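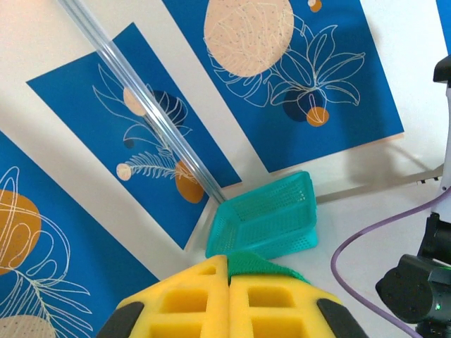

Turquoise basket on the white table.

Elura Housing Cooperative
Minutes of the Members' Meeting, Aug 23, 2020

The meeting was opened by the chair. The members present were enough for a valid vote. The agenda was sent out before the meeting and was accepted with one change: the point about the bicycle room was moved before the point about the garden, as two members had to leave early.

1. Minutes of the last meeting

The minutes were read and approved. One correction was asked by a member from the second staircase. In the point about the entrance door it was written that the lock "will be changed," but the meeting had only decided to ask for a price. The secretary will correct this sentence.

2. Laundry room

The chair reported that one washing machine is out of use again. The repair firm Trusteck came to look at it and said the pump must be replaced. The price for the part and the work is 84 dollars. The meeting agreed to pay this from the repair money. If the machine breaks again before the end of October, the board will bring prices for a new one to the next meeting.

There was a longer discussion about the booking list. Some members write their name for the whole evening and then wash only one load. Others said that they work late and the evening is their only possibility. It was proposed that one household can book at most 2 hours in the evening, and that free time can be taken by anybody when the person who booked it has not come after fifteen minutes. The proposal was accepted with two votes against. The new rule will be printed and placed next to the list.

Members are asked to clean the lint filter after each use. This was already asked in the spring.

3. Water bill

The bill for the second quarter is higher than in the same quarter last year. The board thinks the reason is that many members stayed at home during these months. One member asked if there can be a leak in the basement. The board has read the main meter late in the evening and again early in the morning, and the difference was small. It was decided to repeat this reading one more time in September and to inform the members by a paper in the entrance.

The monthly payment for water stays the same until the end of the year.

4. Bicycle room

The room is too full and it is hard to take out a bicycle from the back. All owners will get a tag with the apartment number. Bicycles without a tag at the end of October will be moved to the small storage under the first staircase and kept there for half a year. After this time they can be given away. A member asked what happens with children's bicycles which are waiting for a younger brother or sister. The answer was that they also need a tag, and that they should hang on the wall hooks if possible.

It was remarked that strollers do not belong in the bicycle room. The parents answered that there is no other place for them on the ground floor. The board will measure the space behind the mailboxes and come back to this question.

5. Garden and the Mamia side

The hedge toward the Mamia building has grown over the path. Their board has written a friendly letter and offers to share the cost of cutting. The meeting accepted the offer and thanked the neighbors. Our part of the cost will be 76 dollars.

The two apple trees carry a lot of fruit this year. Members can pick for their own use, but please do not climb on the lower branches — one is already broken. The ladder is in the tool shed and must be brought back the same day.

A request to build a raised bed near the south wall was discussed. The majority was in favor, but it was not clear who will water it during the summer vacation. The members who made the request will bring a short plan to the next meeting.

6. Noise

The board received a complaint about drilling in the late evening. The house rules say that drilling is allowed until eight o'clock. The meeting did not see a need for a new rule. The board will send the house rules to all households again, in the new version with the larger letters.

7. Painting of the staircases

The offer from Derese was presented. It includes the walls and the railings of both staircases, but not the ceilings. Several members found it strange to leave the ceilings as they are. The board will ask for a new price with the ceilings included, and also for the light gray color instead of the white, which shows every mark from shoes and bags. No decision was made.

8. Other matters

The key to the attic is missing from the board. The person who has it is asked to put it in the cooperative's mailbox — no name is necessary.

The light in the basement corridor goes off too quickly. The timer will be set to a longer time.

The next meeting will be held in October. Points for the agenda should be given to the secretary in writing two weeks before.

The chair closed the meeting.

Minutes written by the secretary of the board.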